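Notebook, hand-held gripper build — Kartha, rev 3
Tuesday, started 2:30 p.m.
Irina Enache

Continuing from the linkage rebuild. Both fingers back on, blue mesh pads fitted to the inside faces, camera on the tool. Box and small items on the quilt for the pick list. 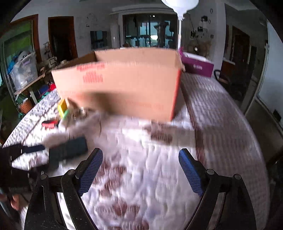
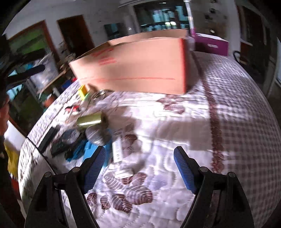
Notebook 2, page 30

Purpose of today: find out if the new pads hold alignment through a full session, and get enough usable video to test the pose tracking. The previous pads were plain foam and sheared off the backing plate whenever I closed on anything heavier than a jar.

Hardware as of this entry

Fingers: printed, black, second set off the Nedotness printer. The first set had layer splitting at the root and is in the scrap bin. The root is now thicker with the same fillet. No cracks under the lamp before starting.

Pads: blue mesh-textured, cut from one sheet and bonded to the finger. Cut slightly long and trimmed in place. The trimming is ugly on one side but the faces meet when closed. I checked by closing on carbon paper. Contact was even over most of the face, lighter toward the tip.

Pivots: new bolts, thread locker on all of them. Last week's set backed out during the session and the slop went into the data. Mark each head with paint pen next time so rotation shows up on inspection.

Trigger: unchanged. Return spring is the weaker of the two Sirkden samples. The stiffer one tired my hand out too quickly.

Camera mount: unchanged, still one screw. Needs two.

Measured before the first run

Mass of complete tool with camera, no cable: 295 g. Down a little from rev 2 with the shorter handle insert. Balance point is still forward of the grip. I tried taping a washer at the back end and took it off again — it helped at rest and made wrist rotation sluggish.

Finger play at the tip with trigger released: can be felt, smaller than the calipers measure with any confidence. Call it acceptable.

Session notes

Procedure was the same for every pick: start from high over the bed with fingers open, approach, close, lift, move to the open cardboard box, release, return to start. Lamp on, daylight from the window and glass door at the back as well. Exposure left on auto, which was a mistake (see below).

First block, small light items. Fine. The pads grip the small packages well even when only the tips make contact. With foam I had to go in deeper.

Second block, round glass. The jar on its side rolls away if one finger arrives before the other. The quilt gives a bit and that helps, but the finger on the trigger side still leads by a visible amount at the start of the stroke. Cause is probably the link hole on that side, which I reamed by hand. Replace the link and repeat before changing anything else.

Third block, flat things. The round white lid is the hard one. Lying flat on soft bedding there is nothing to get under. The only method that worked was to press one fingertip into the quilt beside the rim and sweep the other toward it. It works, but it bends the finger sideways and I don't want that load in every session. Options: a thin nail on the fingertip, or leave flat lids off the list. Leaning toward the nail.

Fourth block, cloth. Easy to grab, hard to release. The mesh catches on the weave and the cloth follows the finger out of the box. Opening fully and pausing before pulling back fixed most of it. A smoother pad would release better and hold glass worse. Not changing the pad for cloth alone.

Tracking results

Total frames logged: 1,557. Ran them through Avitz with the default settings, then again with the feature threshold lowered.

Default: tracking lost on nearly every fast swing between pick and box. The bedding smears when the tool moves quickly and there is not much else low in the view to lock onto. It recovers once the motion slows, but the recovered position is offset from where it was, so the path has a step in it.

Lowered threshold: fewer losses, more jitter when holding still. The jitter looks worse than it is. It averages out over a short window and there are no steps.

Blur is the real problem. With auto exposure and the window in view, the camera changes its settings partway through a move. Fix the shutter short, raise the gain, accept the noise. I should have done this in rev 1.

The quilt print is better than expected as a tracking surface when the tool is slow. The checkered stripe and the border repeat too regularly and caused two bad matches. Keep the start position over the leaf motifs, away from the stripe.

Lens distortion: the calibration file is still the one from before the camera was reseated. Straight edges come out bowed near the borders after correction. Redo with the board before the next session, and then don't touch the mount screw.

Inspection afterward

Pads: no lifting at the edges. One corner has lint worked into the mesh from the cloth block. Cleaned with tape.

Pivots: all tight by hand. Could not confirm zero rotation without paint marks.

Finger roots: no visible cracks. A faint stress mark on one, same side as the sweeping finger in the lid picks. Photographed with the macro lens, compare after next use.

Trigger: slight squeak at full close. Dry lube, not oil — oil will migrate to the pads.

To do before next session

Replace trigger-side link, drill the hole on the press this time.
Second screw in the camera mount, then recalibrate.
Lock shutter and gain, write the values on the handle.
Paint marks on all pivot heads.
Print one fingertip with the nail and try it on the lid only.
Order more mesh sheet. There is enough left for one pair.

Open question for whoever picks this up: is it worth adding a fixed marker card at the box for a position reset at each release? It would remove the steps without touching the threshold. Against it, one more thing to keep in view, and my hand tends to cover that side on the return. I'd try it with the card taped to the wall first.

Stopped 5:15 p.m. Battery on charge, tool on the hook, card copied to the shared drive.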